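Print this entry | E-mail this entry

Late. Should be asleep. Finished chapter 204 of Helular tonight and can't settle.

So Kairys is out. Two whole arcs of being told she's the only one who could hold the Feltar seat and then she loses it in a duel that takes maybe six pages. I went back and reread it, same result. Her sister never even draws. Just stands there at the gate and lets her wear herself out. Cruel but it works I guess.

Still mad about the mother though. All those letters and she doesn't come to the duel. Want to know who was reading them. My bet is the steward, he's been way too helpful since the flood chapters.

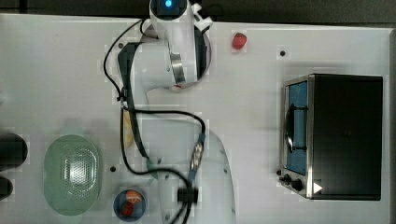 And the Cosetine thing – did I miss something? Last month it was a city, now everybody talks about it like it's a person. Went through the wiki for an hour. The page has 490 edits and still contradicts itself in the first paragrph. Somebody keeps putting the old map back. I fixed the succession list, got reverted, fixed it again. Going to leave it alone. (Won't.)

Need to do my own page for the Feltar houses before I forget who married who. Have the minor ones done, the river houses are a mess. Two characters with the same name and one of them is dead, or was in May.

Coffee gone cold. Have to be up at 6 and the laundry is still in teh machine. Next chapter is supposed to be all Kairys on the road, no court stuff. Good. Tired of court stuff.

Print this entry | E-mail this entry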